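Ancombe Residence Hall
Housekeeping and Linen Services
Room Inspection Checklist: Soft Storage (Baskets, Totes and Lined Containers)

Inspection date: January 2, 2021
Checklist form: 47
Item tag: 639
Storage area: Sava Wing, second level
Result: Pass with comments

Scope

This checklist applies to woven containers with fabric linings that are used for clothing and household textiles. Rigid plastic bins are inspected under form 45. Each line is to be marked Satisfactory, Comment or Fail. A line marked Comment does not remove the item from use but must be cleared before the next scheduled inspection in October.

Section 1. Placement

1.1 Container is kept clear of the door swing and the main walkway. Satisfactory.

1.2 No container is stacked on another container. Satisfactory.

1.3 Distance from baseboard heater meets the posted wing limit. Satisfactory.

Section 2. Exterior and Rim

2.1 Side panels are free of breaks, sharp ends and missing weave. Satisfactory. The light panel with the dark pattern was checked by hand on all sides.

2.2 Panels are free of discoloration. Comment. There is yellowish-tan discoloration on the light side panel, strongest next to the rim just under the handle attachment, with a fainter pale-yellow area higher up. Wipe with the approved mild cleaner and record whether the mark lifts. Bleach is not to be used on woven material.

2.3 Braided rim is continuous, with no strands long enough to catch on clothing or fingers. Satisfactory.

2.4 Handles hold under a steady pull. Satisfactory. Both attachment points were tested with the container on the floor.

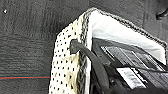
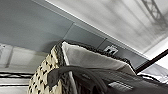
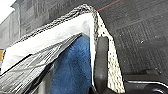

White lining and braided trim, all three views.

Section 3. Lining

3.1 Lining is fitted and covers the inside of the weave. Satisfactory. Creasing is acceptable under the wing standard and does not require pressing.

3.2 Seams are closed at the corners. Satisfactory.

3.3 Lining is free of stains, pins and loose thread. Satisfactory.

Section 4. Contents

4.1 Contents are limited to clean textiles. Satisfactory. Dark gray fabric with a looped strap, silver-gray fabric and a royal-blue piece with a soft pile were noted.

4.2 Straps and cords are placed inside the container. Comment. In the second view the looped strap lies across the front of the bag. Straps are to be tucked below the rim before the container is carried.

4.3 Items are folded. Comment. The silver-gray fabric is crumpled. Staff are to refold it and return it to the same container.

4.4 No aerosols, batteries, lighters or food are stored with textiles. Satisfactory.

Section 5. Follow-Up

5.1 Discoloration under line 2.2 to be cleaned by Lau Linen Care at the next regular visit.

5.2 Lines 4.2 and 4.3 to be corrected by wing staff within 2 working days and initialed on the door sheet.

5.3 Comments to be entered in the Motix log under the item tag. Paper copies are retained in the wing office until the October inspection is closed.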